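Setting the table before the robot moves

Most disputes over a household manipulation trial begin with the table. Two laboratories report the same task, one with a clear workspace and one without, and the scores cannot be compared. The Bovel guide, now in its second draft, tries to settle this before the arm is switched on.

Its first rule concerns the centre of the mat. Tall items and appliances go to the perimeter, and only the object under test may stand in the open area – a lidded pot, a cup, or a lid on its own. Thảo Mạc, who edits the guide at Plendport, wants the layout recorded before every run. "A written list does not tell you which way a mug is hanging," she says. 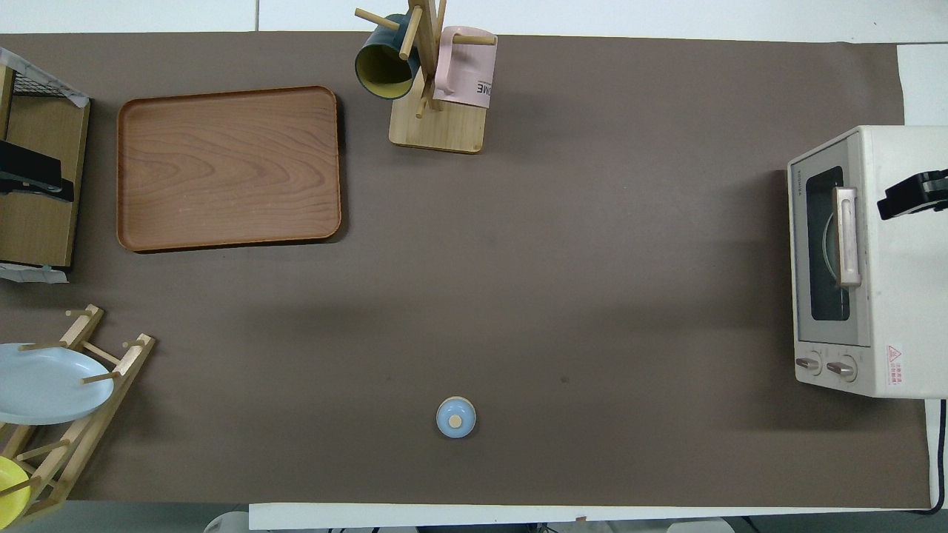

Appliances and cables

Zahira Chin of Govindasamy drafted the section on powered items. A toaster oven stays unplugged unless the task calls for heat. Its cable follows the edge of the mat, and its warning labels stay uncovered. The gripper may wait above an appliance but must not rest on it.

The draft drew 255 comments, 15 of them on cables alone. Ollport asked for a fixed clearance between gripper and appliance. The editors declined for now, as finger lengths vary too much between models – a table of values by gripper type is planned for the third draft.

Comments on the second draft close on 17 August 2025.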